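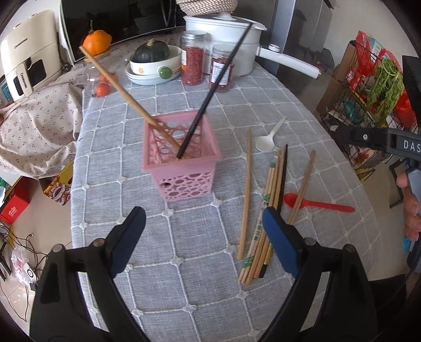

Which pads should one fit for thin round sticks, the soft ones or the hard ones?
The soft ones, at low closing force, provided the pad is wider than the stick is thick by a good margin.

That is the short form of what I would put on the wiki page. The long form follows, with the earlier message quoted where I reply to it.

> We have been running the Budon fingers against the Wunderlich
> parallel jaw for the thin-object set (chopsticks, pens, spoons).
> Over 605 grasps the Budon drops fewer sticks but places them
> worse. Has anyone else seen this, and is it the finger shape or
> the pad?

Mostly the pad, on our figures. We ran 311 grasps at Festness with the hand-held version of the curved fingers, chopsticks into a pierced plastic basket, first with the soft pads and then with the hard ones from the Brasness kit. Same fingers, same pivots, same table. Drops went up with the hard pads and placing error went down. If the finger shape were the main cause, the placing error should have stayed where it was.

What happens with the soft pad is that the stick sinks in and then turns slightly about the contact when its lower tip meets something. In the basket task the something is either the rim, the inside wall, or a stick that is already in there. The third case is the worst. With one wooden stick leaning in the basket, the second one tends to ride down it and end up at a different angle from the one it was released at. I would score that as placed if it stays in, and log the angle separately.

> For the Wunderlich we close to a fixed width. For the Budon we
> close until the current rises. Could that account for it?

Partly. Closing on current with curved fingers gives a different final width for each stick, and the contact point moves along the pad as the fingers swing in. A parallel jaw does not do that. I would compare both on current before drawing anything from your 605. Fixed width is fine for one kind of stick, but ours was a mixed lot, pale printed wood and plain black, and they are not all the same thickness.

> We also get far more failures picking from the bundle than from
> single sticks. Is it worth keeping the bundle in the test?

Keep it, but report it as its own line. A fanned bundle with a spoon lying near it is closer to what a kitchen table looks like, and it separates the grippers better than single sticks do. Our failures there were nearly all double picks — two sticks held between the pads, one of them usually by the end only. A narrower pad tip would help more than any change to the controller.

Two notes on cameras, as the thread drifted that way earlier.

The patterned tablecloth made no difference to the tracking that I could measure. I had expected a woven white grid on grey to be trouble. Clear plastic was worse: jars at the back of the table and bags near the basket gave unstable depth whenever the wrist tilted up. If you only use depth for the basket and the sticks, crop it.

Second, check that both pads stay in view through the whole closing movement. On our first mount the pads left the image in the last part of the swing, and we had to throw those runs away. Moving the camera back by 3 cm fixed it.

Still open on our side: wear. The maker's sheet for the soft pads says to replace them after 1,000 cycles. Ours are well short of that and already have a shallow groove where the sticks sit. I do not know yet whether the groove helps or hurts. If anybody has a used pair of Budon pads with a known cycle count, I would like to run the same set on them in April — new pads would go back in the same parcel.

Raw logs are in the list archive under the Festness folder, one file per pad type.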